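Clemard Wire Basket and Table Top Set
Section 4: Placing and using the basket on a wood-grain top

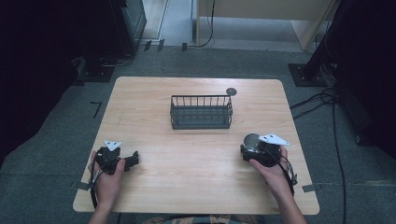
Read this section before loading the basket for the first time. It applies to the standard basket, order number 432, and to the deep version, order number 363. Both are supplied with one Pustska disc pad.

4.1 Preparing the surface

1. Clear the table top and wipe it along the grain with a damp, well-wrung cloth.
2. Dry with a second cloth. Leave for 10 minutes before placing anything on the surface.
3. Check that the table stands level. On carpet, press down on each corner in turn. If a corner dips, move the table or adjust the leg.

Note: Do not use wax polish under the basket. A waxed top lets the base slide.

4.2 Checking the basket

1. Turn the basket upside down on a folded towel.
2. Run a gloved finger along the lower edge of the base band. Burrs must be filed off before use.
3. Check that the vertical bars are straight and evenly spaced. A bent bar can be eased back by hand; do not use pliers, as these mark the coating.
4. Stand the basket upright and press on opposite corners. It should not rock.

CAUTION: A basket that rocks will scratch a light wood finish. Do not use it until the base has been corrected.

4.3 Positioning

1. Lower the basket on to the middle of the table, with the long sides parallel to the long edges of the top.
2. Lift to reposition. Do not drag.
3. Keep a clear margin of at least 13 cm between the basket and every edge of the table.
4. Lay the disc pad flat on the table, outside the basket and within easy reach. Cups and small jars stand on the pad.

Note: The disc pad is not a foot or a spacer. Placing it under one end of the basket will tilt the load.

4.4 Loading

1. Put the heaviest items in first and spread them across the base.
2. Fill towards the top with lighter items - cloths, packets, paper goods.
3. Stop at the rim. The basket has an open top and items stacked above it may fall when it is lifted.
4. Narrow items such as pencils can slip between the bars. Place them in a Samir liner (sold separately) or a small box.

CAUTION: Do not put wet items in the basket while it stands on bare wood.

4.5 Lifting and storage

1. Remove anything standing on the disc pad.
2. Take hold of the basket with both hands, one at each short side, and lift straight up.
3. Wipe the table where the base has stood.
4. Store the basket upright in a dry place. Do not stack more than two.

Replacement disc pads are available from Proltent dealers. Quote the order number of the basket. For cleaning the coating, see Section 5.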